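Working the rack station with the Fludeo arms, quick version

For the Belstead crew moving over from hand assembly. Read before your first shift with the arms.

1. Lay the black sheet flat on the table. Wrinkles throw off the grip, so smooth it out.
2. Set out the tubes and fabric for one rack. One only. Extras go back in the bin.
3. Check the tube list on the Trevby screen, then hit Start and step back behind the line.
4. Watch the corners. If a tube goes in crooked, hit Pause. Do not reach in while its moving. 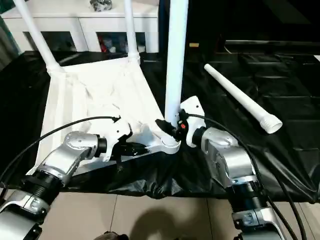
Corner pieces are the slow part. Give it 2 tries. After that pause, seat the corner by hand, hit Resume and log it. Logging matters, thats how the settings get fixed.

What changes for you: less pushing tubes into sockets all day (thumbs will thank you), more watching and more paperwork. You run one station to start, maybe two later. Breaks same as before. Pace is set by the arms, so no more piece count on the board, we took that down in October.

Still your job: checking fabric for tears, final shake test, boxing. 200 racks to a pallet, same as always.

Stuck after 4 pauses in a row? Shut it down and finish the batch by hand at the Lloyd bench. You wont get written up for taht.

Saturday shift, log sheets go in the tray by the door.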